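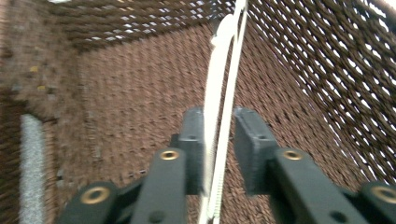 Lejla Papadopoulos asked whether a department that already has a Kaneko arm on order must also budget for the Clurna hand-held gripper, or whether the two can be bought in separate years. They can be bought separately, and in either order. Most departments served by Dredton Equipment Supply have placed the hand-held order first, and the guidance on this page assumes that sequence. Departments that wish to reverse it should read the section on mounting plates before submitting a request.

Clurna Hand-Held Gripper
Two-finger, hand-operated
Category: Handling equipment, recording and teaching tools
Supplied by: Dredton Equipment Supply
Page last revised: 13 Sep 2023

Overview

The Clurna is a two-finger gripper carried and worked by a person. The fingers are dark gray plastic linkages with brass-colored bushings, and each ends in a rectangular pad that faces the pad opposite. It is purchased by groups that plan to automate a handling task and want to record how people perform that task before they commit money to an arm.

The work chosen for recording should be the work that the arm will be asked to do. For household and storage tasks, this often means soft or narrow objects in containers: a white cord inside a woven basket, for instance, reached with the fingers open on either side of it. A task of this kind places different demands on the equipment than boxes on a flat surface, and the difference should be reflected in the budget. Cords, straps and cloth call for more recording time and a larger allowance for replacement pads.

What the standard order includes

One Clurna gripper, assembled
One pair of fingertip pads, fitted
One spare pair of fingertip pads
One camera bracket (camera ordered separately)
One hand strap
One bench stand
Printed care sheet and parts list

The standard order does not include a camera, a recording computer, storage media, or any part of a robot arm. Requests that list these items under the gripper line will be returned for correction.

Price and funding

The current catalog price is given on the written quotation, which remains valid until the end of the quarter in which it is issued. The following charges are fixed and may be entered in a budget without waiting for a quotation:

Replacement fingertip pads, per pair: $8
Bushing service kit: $110
Refundable deposit, evaluation loan: $300

A department recording soft-goods work should enter pads as a recurring supply cost. A department recording only rigid objects may enter them as a single purchase. The bushing service kit contains the bushings, pins and retaining clips for both fingers, together with the tool used to press the bushings into place. One kit should be entered for each gripper, even where no service is expected in the first year. Kits ordered later are shipped on their own and carry a separate freight charge.

The gripper falls below the capital threshold at most of the institutions that Dredton serves and is normally charged to supplies. The Kaneko arm does not. Where both are included in a single request, the whole request is usually treated as capital and goes through the longer approval. Departments that need to begin recording in the current term are advised to submit the gripper separately.

Planning the purchase with an arm

The Clurna fingers can be fitted to the Kaneko arm by means of a mounting plate. The plate replaces the hand strap and grip, and the linkage and pads remain the same. Recordings made by hand can therefore be used to plan work on the arm with the same finger shape and the same pad size.

Three points should be settled before an arm is ordered.

Reach into containers. A person can turn the wrist and lean over a basket without thinking about it. An arm approaching the same basket needs space above the rim and to the side, and the wall of the basket may touch the outside of a finger before the pads arrive at the object. The requesting department should measure the inside of its containers at the narrowest point and include that measurement with the request. Containers with flexible or openly woven walls should be noted as such. Loose strands and gaps in the weave can catch a fingertip, and some sites have changed their containers before the arm was installed.

Lighting. Woven containers admit light through the sides, and a white object in bright light may lose detail in the recording. Provision for a diffused lamp or a window shade is a small item and is easily forgotten. It belongs in the room preparation budget.

Mounting plates. Plates are made to order and are specific to the arm. A department that buys the arm first must supply the arm's model designation and a drawing of its tool flange. A department that buys the gripper first need take no action on the plate until the arm has been approved.

Evaluation loans

A Clurna may be borrowed for evaluation on payment of the deposit stated above. The loan unit is the same as the unit sold. The borrowing department is responsible for return freight and for any pads worn through in use. Ordinary marks on the plastic are not charged.

Loan requests are filled in the order received. Requests for October should be submitted early, as several teaching departments begin their recording courses in that month. A department that decides to purchase after a loan may apply the deposit to the order. It may not keep the loan unit in place of a new one.

Report from the Cistgate site

The storage and sorting group at Cistgate has used the Clurna with mixed household goods held in baskets and bins. Hélder Vilela prepared the group's equipment plan and has allowed Dredton to share the following extract with other departments:

"We first asked for the arm, the plate and the gripper together, and the request sat in capital review for most of a term. When we split it, the gripper was approved at department level and we began recording while the arm was still under discussion. Our estimate for the arm changed as a result. We had planned for a short-reach model, and the basket work showed us that we needed more clearance over the rim than that model allowed. We also underestimated pads. Cord and netting wear the lower corner of the pad first, and we now turn each pair end for end before replacing it."

Nanami Oshima adds that the group records the container type in every entry of its log, and that this has proved more useful for budget purposes than the list of objects.

Care and service

Wipe the fingers with a dry cloth at the end of each session. Do not oil the bushings. Check that both fingers open and close evenly, and that the pads meet along their full face when closed. A gripper that closes unevenly should be withdrawn from recording until it has been serviced.

Bushings may be replaced by the department with the service kit or by Dredton at the bench rate shown on the quotation. The small holes in the fingers should be kept clear of lint and fiber, which collect when the tool is used in textile or rope containers.

Warranty

The Clurna is warranted for 3 years against defects in the linkage, pins and camera bracket. Pads and hand straps are treated as supplies and are excluded. Fitting the fingers to an arm with a Dredton mounting plate does not affect the warranty. Fitting them with any other plate ends it.

How to request

Submit the equipment request form with the following attached:

Account code and name of the approving officer
Number of grippers, spare pads and service kits
Short statement of the task to be recorded
Inside measurements of containers, where containers are used
Arm model and flange drawing, if a mounting plate is requested
Delivery location and the name of the person receiving the goods

Questions on quotations and account codes should be addressed to Yuzuki Oda, Dredton Equipment Supply. Questions on mounting plates and on the Kaneko arm should be addressed to Riku Shibata at the same office. Requests for loan units are made on the separate loan form, which must be signed by the head of the borrowing department.

Related items

Mounting plate, Clurna to Kaneko
Fingertip pads, standard, per pair
Bushing service kit
Bench stand, additional
Diffused lamp with clamp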